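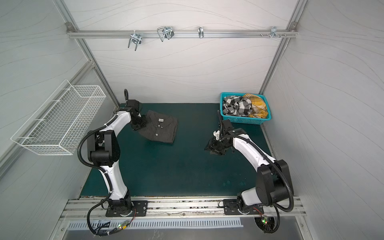 From: Lindiwe Potgieter
To: Plorura sewing and mending list
Date: Sun 3 May
Subject: Re: [plorura] Thrifted suits and shirts, where do I even start?

Hi Tuncay, hi everybody,

Welcome to the list, first of all! I was going to send you a two-line answer and then I made a pot of tea, so you're getting the long one. Your message is quoted at the bottom for anyone who deleted the April digest (I do it too).

I've been buying secondhand clothes to fix up since I lived in Nongate, when the thrift store by the bus station had a bag sale every other Thursday. My worst buy ever was a gray jacket with a lining so rotten that my hand went straight through the sleeve. My best was a wool skirt I still wear to work, and both came out of the same bag, so please don't feel bad about your pile. You learn a lot from a pile.

Checking over what you bought

Do this in daylight, next to a window if you have one. Lay each piece flat and go over the collar first, then the cuffs, the underarms and the seat if it's pants. Stains hide under collars like you wouldn't believe. I mark every problem with a safety pin and keep going, and I don't fix a single thing until I've been through the lot. Eldana Kassa (some of you took her tailoring class in Wutlow) taught me to hold a wool jacket up to a lamp so the moth holes show, and I've saved myself a lot of wasted evenings that way.

Smell everything too. Mothball smell does fade if you hang the thing on a porch for long enough, and mine took 11 days once. Smoke in a padded shoulder is another matter and I'd let that one go. 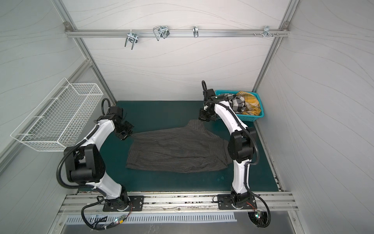

Washing and pressing

Cotton shirts go in a cool wash before I touch them with scissors. They may still have some shrinking to do, and you want that out of the way before you take in a side seam. Dry them on a hanger, pull the plackets straight with your fingers while they're damp, and iron from the wrong side if the fabric is dark.

For the suit, don't wash it! Brush it, steam it, and hang it overnight. I use a Thongsuk clothes brush that belonged to my aunt, but any natural bristle brush will do. Go down with the nap, lightly. If the lining is sweaty you can dab it with a barely damp cloth, and after that it's dry cleaner territory.

Stripes

You asked about taking in a striped shirt and whether it'll look crooked. It might! With narrow stripes I baste the whole seam by hand first and pin through both layers at every few stripes, checking the back each time. Take the same amount off both sides. If you only take from one, the stripes start to lean toward the seam and you'll see it every time you pass a mirror. I had a dress do this to me and wore a cardigan over it for two summers.

Zübeyde Sarıgül posted a very good message on darts in striped fabric a while back, it's number 356 in the archive. The follow-ups wander off into an argument about chalk, which you can skip (I was in it, I know). 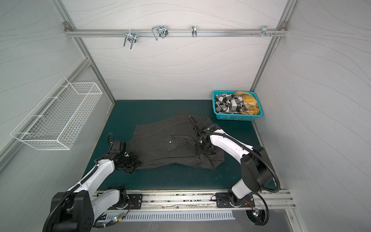

Now, storage, which you didn't ask about but you're going to need. Work in progress wants to hang up where you can see it. Mine used to live folded on a chair and every time I picked a piece up I had to press it again before I could sew. What I'd put up is one straight rail across the back wall with a bracket at each end, and then hooks that don't all match: something double-pronged like the left one in that last picture, a bigger loop, and a little single hook for whatever's small. I'd keep the small hook for scissors and the tape measure. Ashton Harawira put a rail like that in his hallway and it has stayed up through two winter coats and a very heavy kilt.

Start with the easiest shirt, by the way, and leave the suit until you've done a couple. If you get stuck, write back with the fiber content off the label, if there still is one.

Does anybody have a source for plain horn buttons? I need 2 for a jacket and I can only find them by the gross.

Lindiwe

On the April digest, Tuncay Coşkun wrote:
> Hello all, new member here. I came home from an estate sale
> with a big pile of men's shirts and one wool suit, all a size
> or so too large for me. I can sew on a button and do a
> straight seam on the machine, and that's the end of my
> skills. What should I do first? Can I wash the suit? Also
> a few of the shirts are striped and I'm worried they'll look
> crooked if I take in the sides. Thanks for any help!
> Tuncay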